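Checking camera views in simulation before you record

This page explains how we prepare a two-arm scene in Stemov before we collect any demonstrations. Annag Gillies wrote the first version, and I, Femi Ojo, keep it up to date.

1. Load the room and fix the random seed. We use 1921 for all test runs, so two people can compare the same room.

2. Open the body view. Both grippers should be visible together with the table. If one is missing, correct the camera pose first and do not move the robot.

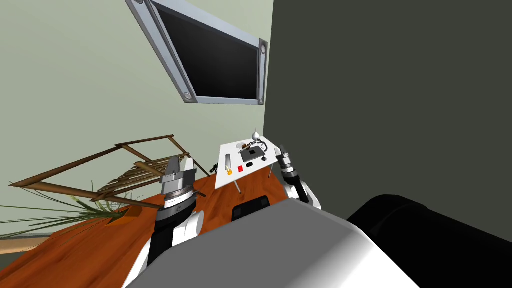
3. Save the pose in the scene file, then restart the simulator. In our tests, 4 of 11 scenes lost the saved pose after a restart, so please do not skip this.

4. Change to the wrist view. Open the fingers fully and look if both tips are inside the view. The policy learns much from this camera, and a hidden tip makes the grasp results worse.

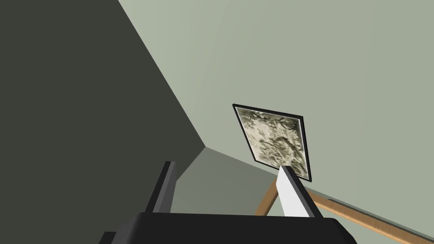
Wrist view with the fingers open, framed picture on the wall behind.

5. Write both poses in the run log, and start with a short recording.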